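Friday, late, kitchen table

Okay, so I said I'd write in here every night of the trip prep and I've managed exactly one out of the last five. Tonight I have tea and the dishwasher is running and I'm too wound up to sleep, so let's go.

The choir thing is really happening! Yupin called at lunch to say the hall in Demora confirmed us for both nights, and the piano is getting tuned before we arrive, which was the part I'd been fretting over since last spring's disaster with the sticking F sharp. She was eating something crunchy the whole time she was talking. I got most of it. Bus leaves from the library lot at six in the morning (six!!), we stop once for breakfast, and we should be there in time to warm up before they feed us.

I sang through the whole program in the car on the way home from work. The Ristetti piece is still a mess from the second page on. I can get the alto entrance if I hear the tenors come down first, but Brock rushes that bar every single time and then I come in early out of pure panic. I tried counting it out on the steering wheel at the red light by the bank and a man in a delivery van gave me a look. Fine. Let him look. I had it right by the time I pulled into the driveway, and then I sang it again in the garage to make sure, and it was gone.

Marcus wants us off book for everything except the long one. He told us this on Tuesday as if it was a treat. I've got the two short ones down cold, and the lullaby, and I think I know the spiritual in my sleep, but the words in the middle verse of the Tanasarn song slide around on me. Is it "river" first or "harbor" first? River. It's river. I wrote it on my hand at work and then had to shake hands with the new regional manager.

Money talk, because I want it written down somewhere: the bake sale and the raffle together brought in $3,022. The bus is $1,698, paid today. That leaves us $1,324 for the hall and the first-night supper, and Noman says we can do it if people bring their own breakfast. I'll bring those egg muffins. I should make extra, Iason never brings anything and then stands next to you looking hopeful.

After dinner I started on the packing. Concert black is the rule, top to bottom, and Marcus says jeans don't count, which I knew. But they're going with me anyway for the bus and for Saturday breakfast and for walking around town, and if my good pants get soup on them I am going on stage in denim and he can write me a letter about it. Folded, too! I usually roll everything.

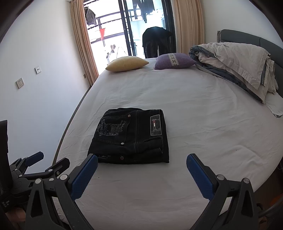

*Black jeans, folded and on the bed.*

The good pants are another story. They need a hem. I bought them in September and wore them once with the tall shoes, and now my ankle won't put up with the tall shoes, so with flats I'm walking on the cuffs. I got the sewing box down and found every color of thread you can think of except black. There's navy. There is so much navy. I held it up to the lamp next to the fabric for a good ten minutes trying to talk myself into it. Mom would have used the navy and told everyone it was black, and they'd have believed her.

I ended up texting Yupin, who has black thread and also a machine, and she says to bring them over tomorrow after ten. She also says her cat had a go at her folder and there are now tooth marks all through the Ristetti. I told her that was the best thing that could happen to it.

Still to find: the book light, my throat lozenges (the honey ones, the cherry ones make me cough, which defeats the whole point), the small umbrella, and my pencil with the good eraser. I did find the earplugs. I'm rooming with Denise and I love her, but I remember the last trip. I also found a Plirkus ticket stub in the side pocket of the suitcase from that awful dinner show, and half a granola bar I don't want to think about.

Called Dad around eight. He's going to come by and water the tomatoes and get the mail, and he asked twice whether there'd be a recording. I said Noman usually does one on his phone from the back row. Dad said the last one sounded like we were singing inside a mailbox. It did, a little. He played it for the neighbors anyway.

He asked if I was nervous about my solo, and I said no, and he waited, and I said yes. It's eight bars. I've done longer at weddings. But those were for people who were mostly looking at the cake, and this hall seats 900, and even if we only fill the front half that's a lot of faces. He said to pick one person who looks friendly and sing it to them. I said what if they leave. He said then pick another one.

Dishwasher's done. I can hear the drip it does at the end. I'm going to run the second page one more time, quietly, and then bed. River first, then harbor.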